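Bench notebook, November, afternoon into evening

Card handling again. The job for Zaresitz, as written down: get a card out of its holder and onto the clear stand using both arms, 50 clean demonstrations, no human fingers on the table. We have been at this long enough that I can now drive two grippers by remote and still fail to get a card out of my own wallet at lunch.

Settings carried over from the last Kilton session, apart from the gripper closing speed, which I cut on both sides. The leaders had been passing on every twitch of my hands, and I had coffee at 2. Discarded the first six takes.

Notes to self on the teleop: the card wants to be pinched by an edge. If you go for the face, the jaw covers the print and the wrist view is useless for lining up afterward. Let one arm hold and the other pull. Both arms pulling is a tug of war, and the card always loses.

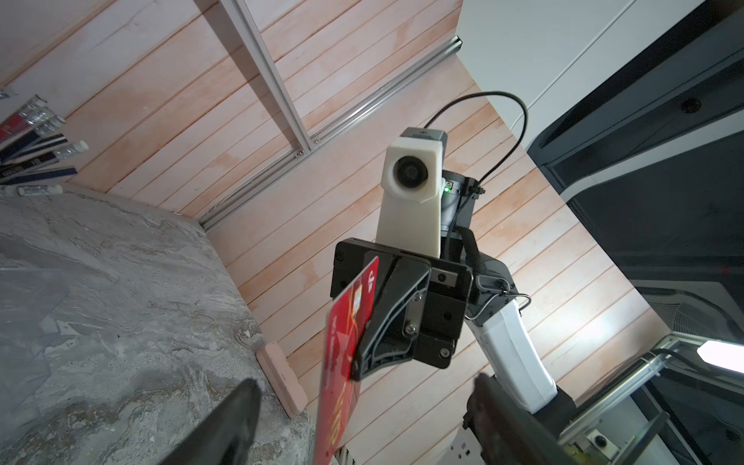 Red card, held by the upper edge.
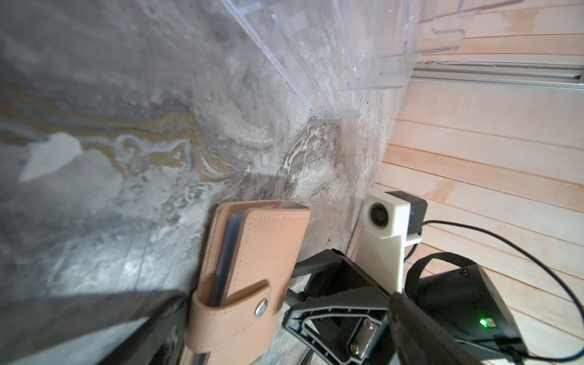
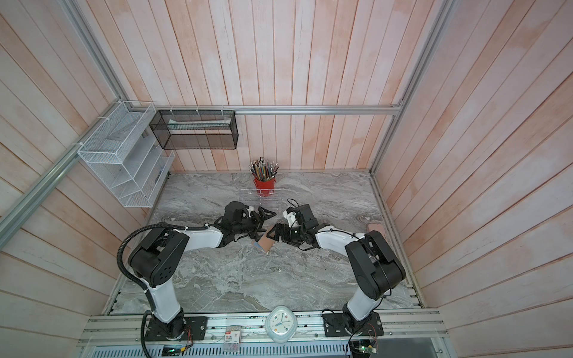
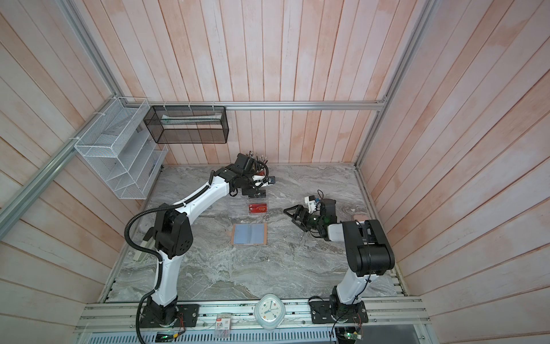
VIP card on the stand, holder open in front of it.

Playback at half speed shows what I suspected – I hesitate before every release, and the hesitation is in the data, so the policy will learn to hesitate too. The Levlow run had the same trouble: 586 takes, and the trained arm paused over the drop point like a man choosing a melon. Going to try releasing on a count next time. If that looks too mechanical, well.

Other things:

Left leader drifts when I let go of it. Tightened the base joint a quarter turn, no great change. Try the spare from the Saarinen box.

Start poses need more spread. I keep parking the arms in the same comfortable spot because it is comfortable.

Label takes as they are recorded. Whoever wrote "good one??" against take 31, please come and explain yourself. (The handwriting is mine.)

Stopped after more than two hours. Wrist sore, the human one. Drive is on the shelf with the labels half done, rest in the morning before anyone wants the bench.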